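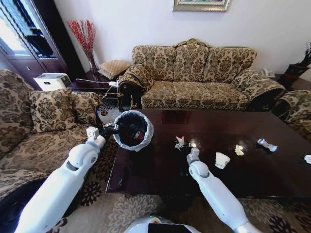
A paper cup, a wrapper and crumpled scraps on the coffee table in the residents' lounge at Gaber House, with a lined wastebasket alongside.

Gaber House residents to keep their lounge after cleanup trial

Residents of Gaber House in Candmont will keep the use of their shared ground-floor lounge through the winter, after the building's managers dropped a plan to lock the room in the evenings.

Roltau Property, which runs the 109-unit building, told tenants in a letter in December that the lounge would stay open until 10 p.m. The company had proposed closing it at 6 p.m. following complaints about trash left on the furniture.

Under the new arrangement, anyone who uses the room is asked to clear the coffee table before leaving and to put paper, cups and food wrappers in the wastebasket. Liners will be supplied by the building and kept in the hall closet.

Dalia Tazi, who manages the property for Roltau, said the complaints had mostly been about small items.

"It was napkins, cups and candy wrappers," Tazi said. "People would come down in the morning with their coffee and have to clear off somebody else's snack before they could set it down."

The lounge has a patterned three-seat sofa and a dark wood coffee table with a high shine. Tazi said the table was refinished in the spring and that she did not want food or drink left standing on it overnight. The refinishing was done by Grokeck, a furniture repair shop on the east side of town, at a cost of $200.

The tenants' group asked for a trial period before any change in hours. It ran for 16 days, with the wastebasket moved from the hallway into the lounge and a card posted by the light switch asking people to clean up.

Yanti Hutapea, who has lived on the second floor for nine years and speaks for the group, said moving the basket made the biggest difference.

"Before, you had to get up, go out the door and walk down to the mailboxes," Hutapea said. "Most people meant to do it on the way out and then forgot." 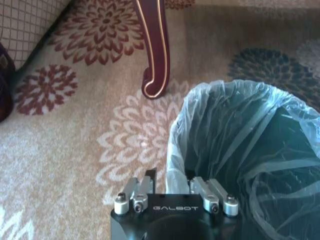 2 min read

The wastebasket now has a permanent place in the room. Tenants are asked to fold the bag well over the rim so it does not slide down when something heavier is dropped in, and to tie it off and carry it to the bins behind the building when it is full. Bottles and cans should go straight to the recycling containers outside.

Liquids are not allowed in the basket. Hutapea said cups should be emptied in the sink in the laundry room first, as a leaking bag last year left a stain on the carpet that took two cleanings to get out.

Not all tenants were in favor of keeping the later hours. Essam Saber, whose apartment shares a wall with the lounge, said his objection had been to noise as much as to trash.

"The table looks fine now, I have no complaint there," Saber said. "I would still like the television turned down after nine."

Tazi said a note about the television would be added to the card.

Cleaning staff will continue to vacuum the lounge and wipe down the furniture twice a week. Driss Amrani, who has the cleaning contract for Gaber House and a neighboring building, said the glossy table shows every fingerprint and should be wiped with a soft, slightly damp cloth. He asked tenants not to use kitchen spray on it.

Amrani also asked that crumbs be brushed into a hand or a napkin and thrown away. The sofa cushions are vacuumed once a month, he said, and in the fall he found popcorn under all of them.

The lounge is used most on weekend evenings and by a card group that meets there in the afternoon. Fanni Oláh, who started the card group, said its members had already agreed to do a round of the room when they finish.

"We take our own cups back upstairs," Oláh said. "If there are wrappers on the table from before, we pick those up too. It takes two minutes."

Roltau will review the hours again in the spring. Tenants who want to reserve the lounge for a birthday or other gathering should still sign up on the sheet at the front desk, and whoever signs is responsible for the cleanup afterward. Replacement liners can be requested at the desk between 8 a.m. and 4 p.m.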